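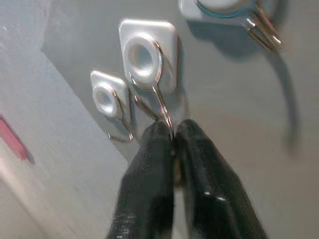 Right, and say hello properly this time. Don't start before the people at the back have sat down. Phones off, tea at half past.

So the talk is called Where Are My Keys, and I came up with the title on a Friday night while standing on my own doorstep, which should tell you how the evening was going. Ask for hands up: who has been late for something this month because of keys? (Wait. There are always loads.)

Then into hooks. I love a stick-on hook, I really do. White plate, ring on the front, bit of bent wire, no drill, no plaster dust on the carpet. If you rent, they're a gift. I buy mine in two sizes and put the large and the small side by side, because they do different jobs in our house. Big one for the dog lead and the shopping bag, little one for keys and nothing else. Say that slowly, people like to write it down.

Sticking them up. Wipe the wall, let it dry, press hard, then leave it alone overnight. I know, I know, you want to hang something on it straight away! I lost a lovely patch of paint in the Plellico flat by being impatient. If anyone asks about weight, mine are fine up to 300 grams for the small size, but tell them to read their own packet.
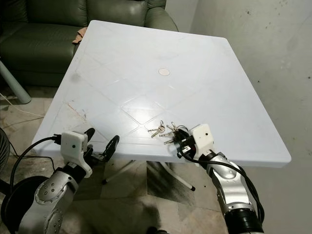
Now the bit about tables, which is where most of us go wrong. Any flat surface near a door will collect keys. Ours is a white plastic garden table with a diamond pattern on the top and a little plug in the middle where the umbrella would go, scuffed to bits, and I'm very fond of it. But keys put down there get a newspaper on top of them, then a jumper, then somebody's lunch.

My rule is 3 steps from the door. Any further and you won't do it, you'll drop them on whatever's nearest. Tell the Drenero story here if there's time (80 people in a hall and me without the key to the cupboard with the chairs in). Skip it if we started late.

While I'm on keys: go through the ring tonight. Four keys on one ring, can you name all four? I had one from Vasiliu Road for years after we moved out.

Questions, then hand round the spare hooks. Remember to get the pens back.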